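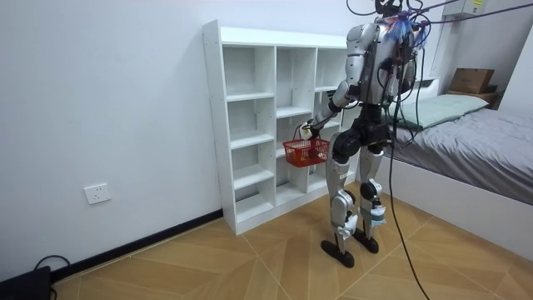
*The white cube shelf in the small bedroom, with the red basket.*

**ignacio_c** wrote:

Good evening to all. I am Ignacio Carretero, I moved to Serkenau in September and I rent a flat with a very small second bedroom. My question is about sound. The neighbour behind the shelf wall plays the radio until late, and I hear every word of the news. Is it useful to fill the open cubes with books, or is this only a story that people tell? The floor is parquet and I would like to keep it without carpet.

**birneck_bound** wrote:

Books help a little with echo inside your own room. For a radio next door they do almost nothing. The wall is the problem. Save your money and talk to the neighbour.

**Tilda46** wrote:

I don't agree with "almost nothing". We had the same trouble in Clundlow and we filled a whole shelf with books, two rows deep, and I slept much better. My husband says I imagined it. Maybe, but I slept!

**birneck_bound** wrote:

@Tilda46 Two rows deep is a lot of books. Did you leave a gap behind the shelf?

**Tilda46** wrote:

Yes, the width of a hand.

**ignacio_c** wrote:

Thank you both for the quick answers. I have already spoken with the neighbour. He is a polite man of great age and he promised to make it lower, but I think he does not hear the difference. 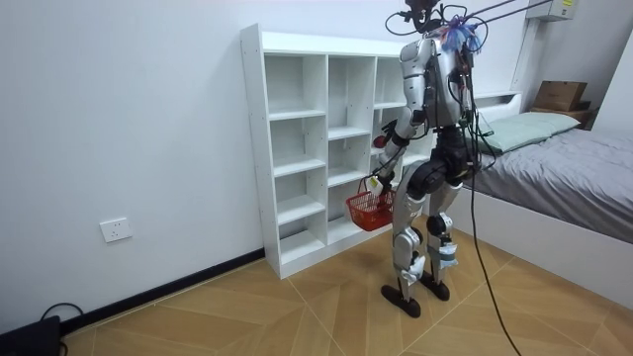

I also measured the wall and it is 189 cm from the corner to the door frame, so a second shelf could maybe stand beside the first. A friend recommended me the felt panels from Kanaan. Has somebody tried them? The shop asks 787 for the full set with delivery, and this seems to me very much for felt.

**birneck_bound** wrote:

Do not buy them for this. Felt is for echo, same as the books. I had them in my office and I could still hear the dentist downstairs.

**mossgate** wrote:

Cheapest thing: buy the neighbour a small speaker and put it next to his armchair. He can hear it better and the volume goes down. Worked with my aunt.

**ignacio_c** wrote:

@mossgate This I like. I will ask him on the stairs tomorrow. If he says no, I will try with the books and the gap of one hand.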